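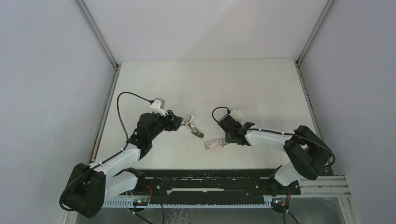 Plomano is a hill town in the upper valley of the Taltia, a short, stony river that runs down from the limestone country to the coastal plain. It has 3,525 residents, most of whom live either in the old town on the ridge or in the newer streets that have spread along the road below it. People in the surrounding country know it best for its chestnuts, its long autumn fair, and a kind of flat, dark bread that visitors tend to be suspicious of at first and then carry home in their bags.

Setting

The old town sits on a narrow shelf of rock with the river looping around three sides of it, so that on a misty morning it looks very much like an island. There is only one easy way up, from the east, where the ridge joins the main slope. The other approaches are footpaths, and two of them are steep enough to have been cut into steps long ago. North of the town the land climbs quickly through terraced orchards and then chestnut woods, and above the woods there is open pasture, where sheep and a few cattle are kept from late spring until the first hard frosts.

Summers are warm and rather dry, with thunderstorms that build over the high ground in the afternoon and sometimes reach the town just in time for supper. Winters are cool and gray more than they are truly cold. Snow falls in most years but seldom stays long on the ridge, although the pasture above can hold it well into March. The wind is what residents talk about most. It comes up the valley from the coast and has its own local name, the zuffa, and many of the older houses have no windows at all on the side that faces it.

History

How old the settlement is remains an open question. Pieces of rough pottery have been found in the fields by the river, and there was certainly some kind of farming community down there before anyone thought to build on the rock. The move uphill seems to have happened slowly, a family or two at a time, and it may have had as much to do with floods as with any fear of attack. The Taltia is a mild little stream for most of the year, but after heavy rain it can rise very fast, and the low fields have been under water many times.

By the later Middle Ages there was a walled town on the ridge with a church, a market square, and a gate on the eastern side. Most of the wall has since been swallowed up by houses, and a good many families in Plomano have a stretch of it as the back of their kitchen. The gate itself survives, though its upper story was rebuilt in brick after an earthquake and doesn't quite match the stone beneath it.

For several centuries the town lived on chestnuts, wool, and the tolls it took from mule trains crossing the hills. The toll money dried up when a better road was opened farther south, and there followed a long, quiet period in which a great many young people left, some for the coast and some for much farther away. The railroad, when it finally came, stopped in the valley bottom, a good walk below the square. The lower town grew up around the station and still has a different feel from the ridge, with wider streets, gardens in front of the houses, and a row of plane trees that give wonderful shade in July.

The chestnut harvest

Chestnut growing is still the thing that gives the year its shape. The woods above the town are divided into small family plots, many of them so old that the boundaries are remembered by the trees themselves, and it's common for a big tree to have a name. The nuts begin to drop toward the end of September, and gathering goes on into November, nearly all of it by hand, with leather gloves and wooden rakes.

Part of the crop is sold fresh. The rest is taken to drying houses, small two-story stone huts scattered through the woods. A slow fire is kept going on the ground floor, and the chestnuts are spread on slats above it, where they dry in the smoke for several weeks and are turned every few days. There were once more than 200 of these huts in the hills around Plomano. Many have fallen in or been turned into vacation cottages, but 15 are still fired up every autumn, and their smoke hanging in the trees is a sight that people who have moved away say they miss.

Once dry, the nuts are shelled and ground into a fine, sweetish flour. It goes into the flat bread already mentioned, which is baked between chestnut leaves and keeps for a week or more, and also into thin pancakes, a thick porridge eaten with fresh cheese, and a dense cake with raisins and rosemary. Every household has its own view on how much rosemary is proper.

The autumn fair

The fair is held over nine days in October and fills the whole of the old town. It began as a livestock market, and sheep are still sold on the first morning, in the field outside the gate. After that it turns into a more general celebration, with roasting pans set up in the square, music in the evenings, and stalls selling honey, cheese, baskets, and knitted goods. On the busiest evening about 1,000 people come up from the valley, and the road is closed to cars from noon so that they can walk.

On the last night, lanterns are hung along the stepped path on the west side, and the crowd goes down together to the river, where a bonfire is lit on the gravel bank.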